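Minutes - Girkance Forage and Grazing Group, December meeting

Called to order at 6:30 p.m. in the side room at the Ragab feed store. Minutes of the last meeting were read and approved with one correction: the rented no-till drill is 7 feet wide, and the earlier minutes had it as a ten-foot machine.

## Hay tests

Results are back on the second-cutting samples. Crude protein on the red clover and timothy mix came in at 11 percent, lower than members had hoped. The group talked over the reasons. Most of those fields were cut late after the wet spell, and the timothy was well past heading by then. Two members said their stock cleaned it up without trouble. It was agreed that the test sheets would be kept in the binder at the store counter, with field names left off.

Members who still have samples to send should use the hay probe and not grab handfuls from the outside of the bale. The probe is in the metal cabinet. Please return it with the bag of spare tips. 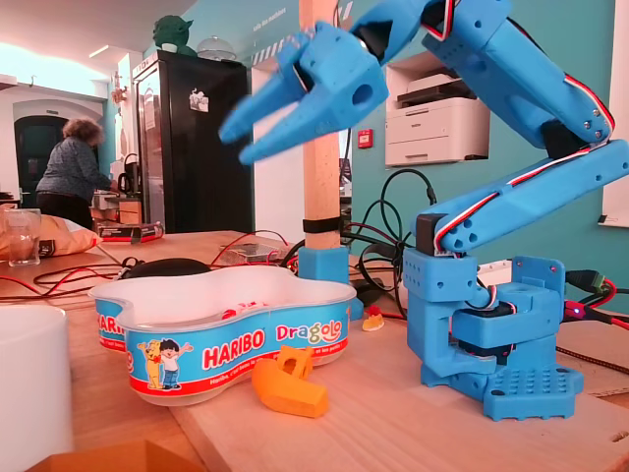
A question came up on whether the group should pay for a second round of tests on baleage. There was some support, but no motion was made. It will go on the list for the next meeting.

## Frost seeding

Discussion of frost seeding red clover into thin pastures. The Pullus farm lost most of its clover on the upper ground over the summer and plans to broadcast seed in late February. Others prefer to wait until March, when the ground is still freezing at night but the snow is off. Points raised:

- Graze or clip the field short before winter if it is not done already.
- Check the seed tag for coated seed. The coating adds weight, so the spreader setting has to change.
- Do not put nitrogen on in the spring. It pushes the grass and shades out the seedlings.

Several members want to order seed together again. Ninard has quoted a price on inoculated red clover that holds until the end of January. The quote is good for an order of up to 3000 pounds, and the group is not expected to reach that. Order forms are at the counter. Payment is due with the form this time.
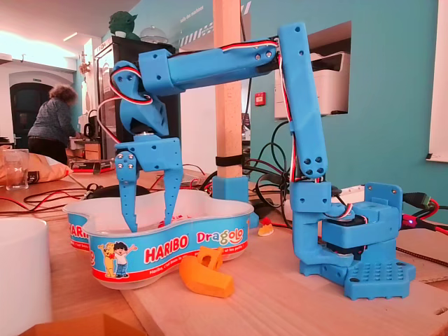

*Blue robot arm with its gripper pointing down into a Haribo candy tub.*

## Drill rental

The no-till drill was out steadily from August into early October. Rental income for the season was $1517. One disc opener needs bearings and two of the seed tubes are cracked. Motion to have the repairs done over the winter and paid out of rental income. Seconded and passed.

There was a complaint that the drill came back twice with seed left in the small box. After some discussion it was moved that a cleaning charge be added to the rental sheet. Passed, with one opposed - the objection was that the seed may have been there from an earlier renter. The amount of the charge was tabled.
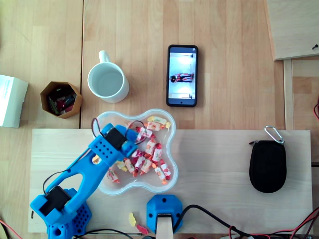 The rental sheet will also get a line for acres at pickup and return, as the counter reading was skipped on several of the fall rentals.

## Pasture walk

The spring pasture walk is set for May at the Pullus farm, weather permitting. The upper field should show how the frost seeding took. Parking will be along the lane and not in the hayfield.

## Other business

The bale scale at the store is reading heavy and will be checked before anyone sells off it again. One member has small square bales of timothy for sale, stored inside; see the board.

Adjourned at 8:10 p.m.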